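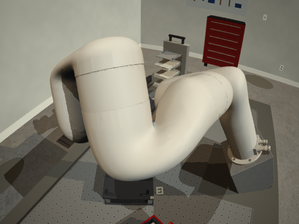

Clitville Rugby Club: Frequently Asked Questions

Last updated 2021-11-15

Registration

When does registration close?
Senior registration closes at the end of December. Juniors can sign up until the second round of their competition, provided there is still room in the age group. Late senior registrations go on a waiting list and are offered a place if a squad is short.

I played somewhere else last year. Do I need a clearance?
Yes. Apply for it when you register and your old club will be asked to approve it. If you owe them fees, they can hold the clearance until you pay. You can train with us in the meantime but you can't play, and that includes trial matches.

I've never played before. Can I still join?
Yes. We run 2 senior men's sides and a women's side, and the lower men's grade takes beginners every year. New players do tackle and scrum sessions before they are picked for a contact game. If you would sooner not play contact, ask about touch on the back field.

What do fees cover?
Insurance, match jersey hire, ground lighting and referees. Shorts and socks are bought separately. Boots and mouthguards are up to you. You will not be allowed on the field for contact training without a mouthguard.

Training and selection

Where do we train?
At Yimer Oval, on the lower field. Enter from the creek side, as the top gate is locked after dark. If the field is closed because of rain we move to the school gym and text everyone by mid-afternoon.

How are teams picked?
Coaches name sides after the last session before each match. Attendance counts. If you miss training for work or study, tell your coach beforehand and it won't be held against you.

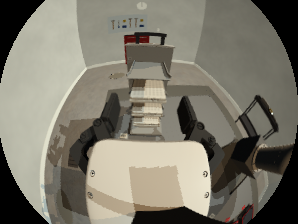
A pale gripper housing with two black fingers.

What happens if I'm sent off?
A red card goes to the judiciary. You will be told the hearing time by email and a club official will attend with you. You can't play for any team, here or elsewhere, until the hearing is finished. Any fine is paid by the player.

What about head knocks?
Anyone with a suspected concussion comes off and stays off. You need a written medical clearance before you return to contact, and the stand-down period applies even if you feel fine.

Match days and the ground

How many people does the ground hold?
The limit is 2,223, with 282 seats in the Dutura Stand. The rest is grass bank. Folding chairs are fine on the bank but not along the rope.

Can I bring my dog?
On a lead, outside the rope. No dogs in the stand or near the canteen.

Is there parking?
The Lernimen Road car park is free. Please don't park across the ambulance gate, even to drop off gear.

Are away games on the bus?
Only the two longest trips. Seats go to players first, then supporters in the order they put their names down. For all other away games players make their own way and should be at the ground an hour before kickoff.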